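Vumesico Support
Ticket 2480: Zavix kitchen cell, wrist offset after model update
Opened: 2020-10-05
Status: Resolved, monitoring
Component: simulation cell, arm and gripper

Reported problem
Gripper closes 10 mm short of the target on countertop picks. Error is along the tool axis only. Same result at low and full speed. No faults in the controller log. Cell was last recalibrated in January and ran clean until the arm model was swapped for the Hurnitz build.

Log
1. Replayed the last good job file. Offset present. Job file ruled out.
2. Checked joint zeros against the saved table. All match.
3. Compared tool center point in the Voicu config with the value in the new arm model. Config still had the old flange length, 165 mm. New model uses 175 mm.
4. Updated flange length and reloaded. Offset gone on the first target.
5. Ran the full reach set. Stopped at step 2,480 with a collision warning between the wrist and the upper cabinet.
6. Found the wrist collision mesh was still the old one. Replaced it, cleared the cache, restarted the cell.
7. Reran the reach set to the end. No warnings.

Notes
Flange length is stored in 2 places. Change both or the planner and the viewer will disagree. The cache has to be cleared by hand after any mesh change; a reload alone keeps the old mesh.

Still open: gripper mass has not been checked against the new model. Hold the payload limit where it is until that is done.

Renders attached from the cell: 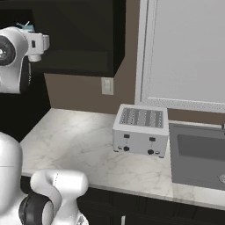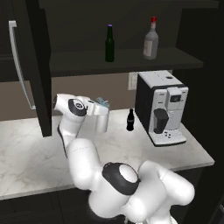 Attachments 1 and 2: arm and gripper at the marble counter, toaster side (1) and coffee machine side (2).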